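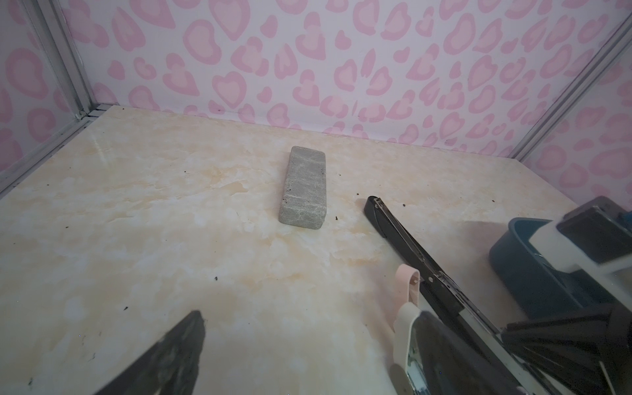 Wrist cam view of the gray block, with the other arm's jaw coming in from the right

Two-arm student setup: left arm misses the block whenever the right arm is close by
Posted by Kwadwo Gbeho on August 28, 2018 in Clubs and Class Projects

Hi all, long-time reader, first time asking. I'm in the robotics club at Gesberg and I've ended up in charge of the two-arm table because the person who built it graduated. We have until November to get a demo working and I'm stuck on something that I think is dumb, but I can't find it.

The job is pretty simple. Left arm picks up the gray block and moves it to the front of the floor. Right arm takes small gray pieces out of the teal bin and sets them down next to it. Each arm has a camera on the wrist and there's a fixed one that looks at the whole box. We drive the arms by hand to record demonstrations, then train a little network on the recordings and let it run by itself (that part is our own Python on top of an old library called Prastura, in case anyone here has used it).

So far we've recorded 380 demos. With the right arm parked out of the way, the left arm gets the block nearly every time, and it's really fun to watch! The second we let both arms work at once, the left arm goes to pieces. It heads for the block, gets close, then slides over to the right and closes on nothing. Always to the right. I ran 20 tries with both arms going last night and it got the block on 6 of them.

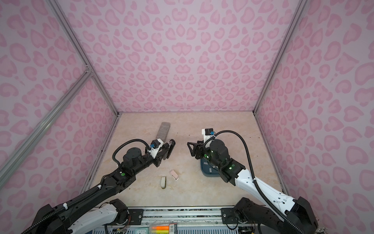

Both arms over the floor, block at the upper left, two little clips near the middle

Stuff I already tried:

Redid the calibration on the left wrist camera. The old one was off by a hair, and fixing it made the parked-arm runs a little better and did nothing for the two-arm runs.

Slowed everything down to half speed. It still slides right, only now I get to watch it happen slowly.

Took the wrist cameras out completely and trained on the fixed camera alone. No more sliding, but then it's sloppy about the angle of the block and tends to close on a corner. So I want the wrist views back.

Swapped the block for other things to see if it was the block. We tried the clips and a skinny black tool with a silver end. The clips are hard even when I'm the one driving, so I don't know what that told me. The tool was about as bad as the block, and again it drifted to the right.
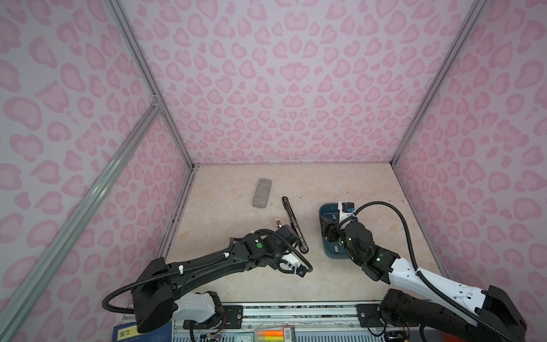 Left gripper next to the black tool, right gripper down in the bin

One more thing that may matter. Of the 380 demos, 40 have both arms moving. All the others are one arm at a time because it's a lot easier to record that way with one person, and over the summer it was mostly one person (me). Is it really as simple as needing more two-arm recordings? I don't mind doing them, I just don't want to burn two weeks of lab time and then find out it was a camera setting. Also open to hearing that the whole plan is wrong, but please be gentle, the demo is already on the open house flyer.

Thanks!
Kwadwo

3 answers

Skurnitz

use a brighter light. we had the same thing in our class with a line follower and it was the light. also your floor is way too busy, get a plain white one and put black tape where the block goes. marble is a terrible floor for a robot

Comment from Kwadwo Gbeho: Thanks, the lighting is pretty even already, but I'll try a different floor. The tape won't work for us, the block has to be able to start anywhere.

Comment from Skurnitz: ok then just more light

Yaw Opoku

Hey Kwadwo, I went through almost exactly this two years ago with a pair of arms in our senior project, so let me save you some pain (I hope!).

Look at your wrist picture again and forget for a minute that you know what everything is. There's a gray brick on the floor, and there's a long black jaw reaching in toward it from the right side. Your network has hardly ever seen that jaw. In the one-arm recordings the wrist camera sees its own finger down in the corner, a block, and floor. Then you turn the other arm loose and suddenly there's a big dark thing pointing at the target, plus a shadow on the floor to the right of the block. It's a faint shadow, but networks are happy to grab onto faint stuff.

My guess is that it has learned something like "the dark shape near the block tells me where my gripper is," which is a fine rule as long as the only dark shape is its own finger. Add a second jaw on the right and the rule pulls it to the right. I can't prove that from one picture, but you can test it in an afternoon, and I'd do that before recording anything.

Test one. Put the right arm in a pose where the left wrist camera can see it, and leave it there. Motors holding, no motion. Run the left arm on the block. If it still slides right, then the motion and the timing between the arms have nothing to do with it and you're looking at a vision problem.

Test two. Same thing, but with a piece of cardboard taped over the right part of the wrist view so the other arm is hidden. If the sliding goes away, you've got your culprit. Do take the tape off afterward. I left ours on overnight and a whole Saturday of recordings went in the trash.

If both of those come out the way I think they will, then yes, more two-arm recordings, but you don't have to do them the hard way. You don't need two people dancing with two arms for all of them. What worked for us was one-arm demos with the other arm posed differently every time. Drive the left arm, pick the block, done. Move the right arm somewhere else. Over the bin, down in the bin, reaching across toward the block, half out of view. Then go again. One person can do that alone with a sandwich in the other hand, and the network gets to see the second jaw in a hundred places where it doesn't mean anything.

Then save your real two-arm sessions for the handful of situations where the arms have to work around each other.

Things I would also check while you're in there:

Are you training on both wrist cameras as separate inputs, or did somebody stack them into one picture? If they're stacked, make sure the order never flips. Ours flipped whenever the USB hub came up in a different order after a reboot. Took me forever to find. Label the cables.

There are specks all over that floor, including a little pile of dark crumbs right next to the block in your first picture, on the right side. I doubt they're what's causing it, but the drift is to the right and the crumbs are on the right, so wipe the floor and rule it out. It costs you a paper towel.

I'd leave the leopard walls alone. People will tell you to go plain, and I get it, but you have 380 demos with those walls in them and changing the background now means all of those look like a different room. Same goes for the marble floor, sorry Skurnitz. If you want it to handle other backgrounds someday, add them a bit at a time after the demo.

And don't let the clips worry you. Small curved things that are happy to roll away from a parallel gripper are miserable for everyone. I'd leave them out of the open house.

Good luck, and come back and tell us what the cardboard did!

Comment from Kwadwo Gbeho: Oh man, this is great, thank you. They're separate inputs, I checked. Did the first test at lunch: right arm held still over the bin, left arm still slid off to the right on most of the tries. So it's vision. Cardboard is next, after I get the lab back from the drone people.

Comment from Yaw Opoku: Nice. Try a couple of different frozen poses too, and write down which way it misses for each. If the miss follows the jaw around, you hardly need the cardboard.

Comment from Kwadwo Gbeho: It follows it!! Not perfectly, but when I tucked the right arm way back it missed by a lot less. Posing sessions start tomorrow.

Ehlers

I agree with most of what Yaw wrote, so I'll only add a couple of things from the teaching side (I help run a summer robotics class, and we see a lot of two-arm tables).

Keep some recordings out of training. It sounds boring and students skip it every single year. Take 20 of the new posed demos, put them in their own folder and never train on them. That way, when you try a change, you can compare on the same set before tying up the arms. Your real test is still running it on the table, of course, but the folder will catch the worst mistakes early.

Another trick is to paint random dark blobs over the right side of the wrist pictures while training. It's maybe ten lines of Python. It isn't as good as really seeing the other arm, and I wouldn't use it alone, but it helps when lab time is short, and with a November deadline it sounds like it will be.

Last one: think about whether both arms need to move at the same moment for the open house. You could have the right arm do its bin work, back off, and then let the left arm go for the block. Visitors like it just as much. Have that version ready on a separate launch script even if the fancy one is working, and practice switching to it.

Comment from Kwadwo Gbeho: The turn-taking version is a good idea, I'm going to set that up this week so there's something to show no matter what. Does it matter which size the blobs are?

Comment from Ehlers: Mix it up, small to quite large. Just don't cover the block completely every time or it has nothing to learn from. Start with a third of the pictures getting a blob and see how it goes.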